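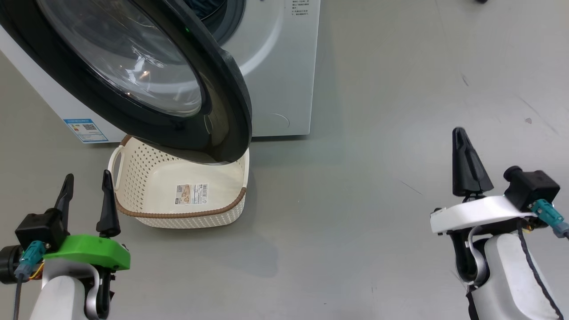

Vitale runs 94 minutes and has one set worth discussing, the laundry room in the basement of the building where Concetta Bianchini's character rents a room. Director Nazareno Grasso stages five scenes there, nearly all of them from a low angle beside the machines. A front loader with its door open, the tinted glass bulging out of a thick black rim, picks up every overhead light as a bright streak, and Grasso uses that kind of reflection for the landlord's entrances. We get the smear of him on the glass before the cut.

The plot is standard romantic comedy. She is a piano tuner with unpaid rent. He (Hammad Afridi) is the new owner's nephew, sent to collect $2,000 and given 14 days to do it. The debt is settled by the end of the second act, which leaves the third with little to run on. A subplot about a lost cat fills the gap and should have been trimmed.

Afridi underplays and is better for it. Bianchini has the harder part and is good in the phone calls, less so in the argument on the stairs, where the sound mix buries half her lines.

Cutting is by Aslı Çınar, who also cut Flenness. The average shot is long for the genre. I watched the disc, which has a clean transfer and 3 deleted scenes. The second one explains the cat.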